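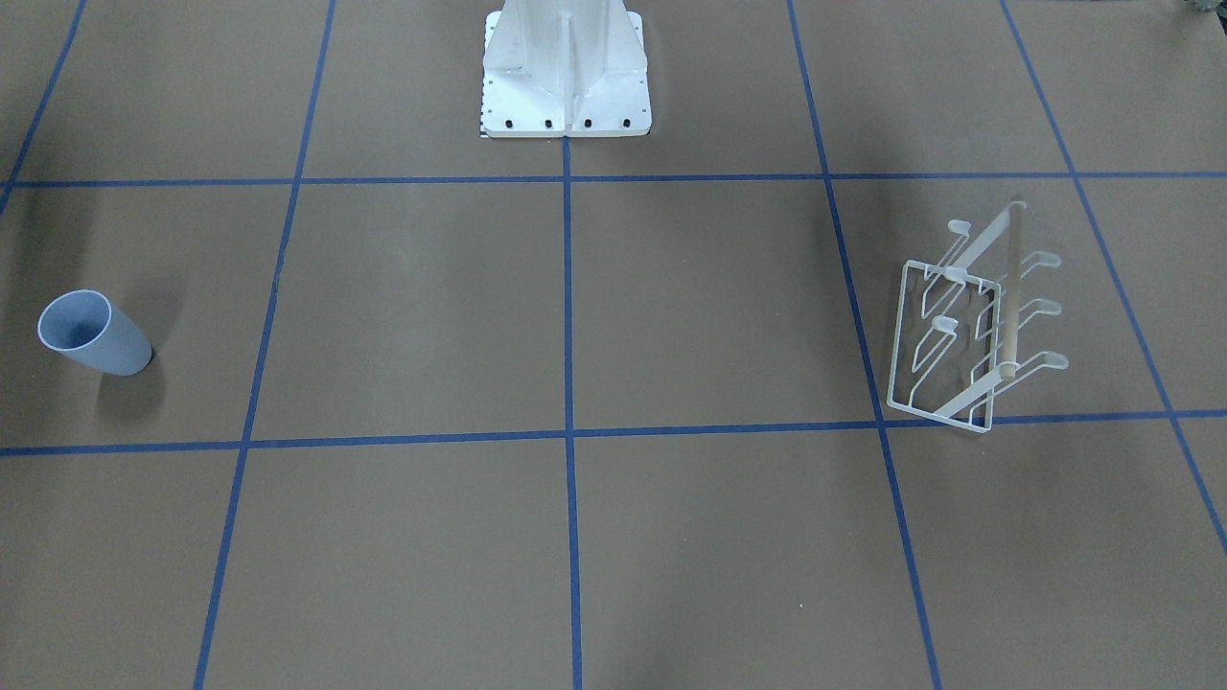
Could the tables not just be wiped down and left plain, one of our Thursday regulars asked when the tape first went on, and did a cup really need a square of its own? We have heard that question in a few different forms since January, and we're glad of it, because it let us explain what your grant has been paying for. By now the same person is very firm with anybody who puts a rack down across a line!

Progress report to the Wornell Fund
Kavanagh House Community Kitchen, Dishes and Tables project
22 April 2024

Dear friends at Wornell,

Thank you again for your patience over the winter, and for the kind note that came with the second payment. You asked for a plain account of how the sorting tables are coming along, what has been spent and what is still giving us trouble, so I'll try to give you that without wandering too far (I do wander, as you know from the last one).

The tables

When we applied, our washing-up was done on whatever surface happened to be free, and clean things ended up next to dirty things more often than we liked. The idea was simple enough: cover the work surface in brown paper, mark it into big squares with blue painter's tape, and give each kind of thing a place to go. Cups go on the left, the dish rack goes on the right, and the middle stays open for whatever is being dried or stacked at the time.

The paper has been a real success. It's smooth, it is cheap to replace, and people seem to treat a freshly covered table with more respect than a bare one. We did try a shinier paper in the first couple of weeks, but things slid about on it and the tape lifted at the ends, so we went back to the matte kind and have stayed with it. The tape is laid by hand and by eye. I'll admit that I fussed over this at the start and wanted every line measured, and then we had a busy lunch and I saw that people were using the squares perfectly happily with a bit of a wobble in them. We have let that go.

The squares are large on purpose. Smaller ones looked very smart on paper, but a rack wouldn't fit inside one, and we had folks standing there with their hands full trying to work out where to put it. Large squares and fewer of them was the advice from our friends at the Inis lunch club, and they were right.

What we wash and where it goes

The lightweight plastic cups and the wire racks are the two things we handle most, and they are also the two things most likely to get knocked over. A cup on its side rolls, and a light rack tips if somebody catches the end of it with a sleeve. We have asked everyone to stand things back up as they pass, and most do. At closing we go along the table from left to right and set everything straight for the morning.

We served 1000 lunches between the start of January and the end of March, which is more than we had planned for in the application and made for a great deal of washing up. The tables held up well through all of it.

Money

Of this year's grant, $422 has gone on paper, tape, cups and racks, all bought through Brummont, who have been very good about delivering to the side door. We have $300 set aside for the second half of the year. I expect most of that will go on racks, as the cups are lasting better than we thought they would. Receipts are in the envelope with this report.

Still to sort out

Tape is the main headache. It comes up nicely when we want it to, but it also comes up when we don't, mostly near the edges of the table where people lean. We are pressing it down again each morning for the time being. The other thing is the evening group, who use the room after us and would like squares of their own for plates and bowls. We have 9 rolls of tape left in the cupboard and I've told them they may have some of it, which I hope is all right with you.

We'd also love to have you visit. Lunch is at noon, there is always soup, and you would be very welcome to stay and dry a few cups with us afterward. If a weekday is awkward, just let us know and we'll find a time when the tables are set out.

With warm thanks from everyone in the kitchen,

The kitchen team at Kavanagh House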